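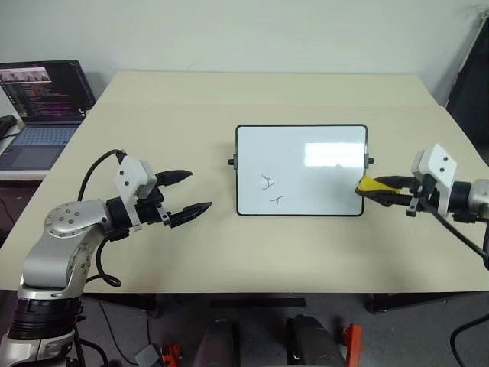 Posted Jan 25, 2006

The Case for the Boring Label

Most arguments about documentation are arguments about length. One side wants a thick manual, the other wants a single page, and both assume that the reader will sit down somewhere quiet and read. My claim is narrower. The most useful technical writing in any building is the writing attached to the thing itself: the tag on the valve, the strip under the breaker, the card inside the cabinet door. It is also the writing that gets the least attention, and the budgets show it.

I spent nine years maintaining pumping and treatment equipment, the last four at the Clinden plant. When I arrived, the plant had 3,613 tagged items on its register. The register was good. It had been kept by Adaeze Ibrahim for a long time, and she did not let an entry go in without a drawing number. The tags were another matter. A tag carried a code such as PV-27-C and nothing else. To learn what PV-27-C did, you walked back to the control room, opened the register, found the line, and walked back out to the valve.

The usual defense of bare codes is that they are stable. Names change when the process changes, and codes do not. That is true, and it is a good reason to keep the code. It is a weak reason to print only the code. A tag has two sides and a reasonable area. "PV-27-C, drain, north settling tank, normally closed" fits on a standard tag in letters that can be read at arm's length.

The part that matters most is the last two words. Normal position is the piece of information a person needs at the moment of touching the valve, and in most plants it is stored the farthest away from the hand.
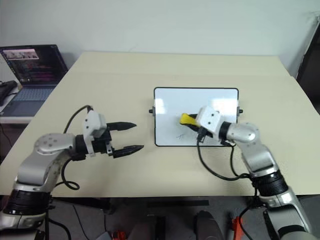 What a label should carry

I would put four things on every label, in this order: the code, the function in plain words, the normal state, and the date the label was last checked. The first three are easy to agree on. The date meets resistance every time I propose it, usually on the grounds that it will be out of date. A label with an old date on it is telling the reader how far to trust it. A label with no date asks for full trust forever.

Abbreviations deserve a rule of their own. At Clinden, "RET" meant return on the water side and retention on the sludge side, and the two sides met in the same gallery. Lawal Nwachukwu proposed that any abbreviation with two readings be spelled out in full on both sides. It took until June to get the change approved and two shifts to carry it out.

Color is often suggested as a substitute for words. I use it only as a second signal. Paint fades, lamps shift the hue, and a fair share of any crew does not see red and green the way the designer did. Shape holds up better, although few suppliers stock more than round and square blanks.

The cost

A full relabeling is cheaper than its reputation. We did ours in lots of 200, one area at a time, with the area operator present. Engraved laminate outlasted printed vinyl in the wet areas by a wide margin. In the dry areas I could not find a difference worth paying for. 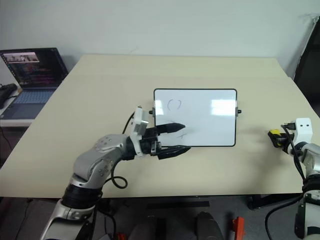

The larger expense was the checking. Each lot turned up items whose register entry did not match the pipework, and each of those had to be traced before a label could be cut. Some managers count this as a cost of labeling. I would book it as overdue maintenance on the register – the errors were there before anyone ordered a tag.

I do not think labels replace manuals. A start-up sequence needs pages, and a fault tree needs a good many. But a manual is read before the work or after it, and a label is read during. Money should be divided with that in mind, and at present it mostly goes to the binder.

3 comments

tagwire: Agree on the check date. We put ours on a separate sticker so the engraved plate doesn't have to be recut every year.

M. in maintenance: "Normally closed" is fine until the process changes and the normal position changes with it. Who owns the update? You skipped that.

olddrafter: Try square for isolation and round for everything else. Two shapes is enough.

Search this site
Enter keywords
Go

Contact | Copyright 2006, all rights reserved | Back to top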